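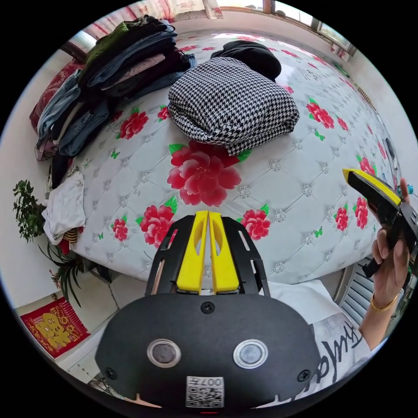
One reader in the north end wrote to say she has been on the Vultatex home energy plan since July and her bill has gone up, so could we please stop printing the word "savings" next to it. Fair enough. We ran the company's blurb in the last issue and ought to have read it harder.

The pitch is simple. You let Vultatex shift your hot water and heating to the cheap hours, and you pay 34 cents less a day in supply charges. What the flyer leaves for page 3 is the peak rate, which now runs from 4 pm until 9 pm. Those are the hours when most people on our streets get home, cook tea and put a load of washing on. Anyone with small kids or a parent at home all day is going to have a hard time dodging them.

There is also a $49 fee to leave in the first year. The sales line told us it is "rarely applied". We asked how rarely and were told someone would call back. We're still waiting.

Dusemex has a similar plan with no exit fee, though its supply charge is higher and its website is a maze. I wouldn't call it a bargain either - it may suit a household that's out most evenings, and I can't think of many.

If you've had a colour brochure through the door, get out an old bill before you sign. Check what you use after 4 pm and do the sum at the new rate. The library has bill-reading sheets at the front desk, and copies of both contracts in full, small print included.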